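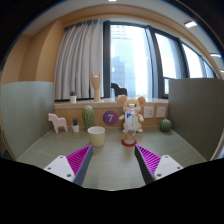 I've spent a fair bit of this spring picking things up and putting them down again, which is a funny way for a grown adult to earn a living, and I've come out of it with an opinion. We're collecting too many examples and not enough different ones.

The project is called Gotus, and the idea is simple enough to explain to my mum. You hold a gripper in your hand, you do a job with it, and the recording goes into a big pile that a learning system chews through later. Do that enough times and the machine should get the hang of it. Our pile stood at 1748 recordings when I last looked, and everyone in the Kurnville office was very pleased with that figure. I was pleased too, for an afternoon or so. Then I sat down and watched a long run of them back to back (I don't recommend it, bring biscuits) and they were so alike I kept thinking I'd clicked on the same one twice.

Same bottle, same reach, same careful little squeeze. I'd got good at it, you see, and getting good is a problem. By the hundredth go your hand has found its favourite path and it will not leave it. If the machine only ever watches me at my smoothest, how is it meant to know what to do when it comes in at a daft angle and has to sort itself out?

So I'd like us to stop cheering for the total. Give me 100 recordings where the cup has been shoved behind the bottle, or a big-eared plush mouse is sitting right where you'd like to put your fingers, over another thousand tidy ones. A clear plastic bottle in front of a bright window is a rotten thing to look for, and I want plenty of those. People's tables are full of plants and ornaments and soft toys. Why should ours be bare?

I'd keep the fumbles as well. At the moment anything clumsy gets binned, and I think that's a real waste! A slip followed by a second try shows you something the perfect run can't. Mark it as a slip, by all means, but keep it.

The argument against me is that variety is slow, and it is. Moving everything between takes ate so much of one session that I came away with 16 recordings, and I felt quite sheepish handing them in. My friends on the Nyanda side of things also say that with a messy pile you can't tell what the machine has learned from what. Fair enough. I'd still take that headache over a system that works beautifully at one table and nowhere else.

We've got 4 people recording now and a move to the Anencombe site planned for July, with new rooms and new light - and, I hope, somebody left-handed. I've asked for the target to be changed before we go, so that a fresh layout counts for more than a fresh repeat. I'm still waiting to hear back, and in the meantime I've started using my wrong hand.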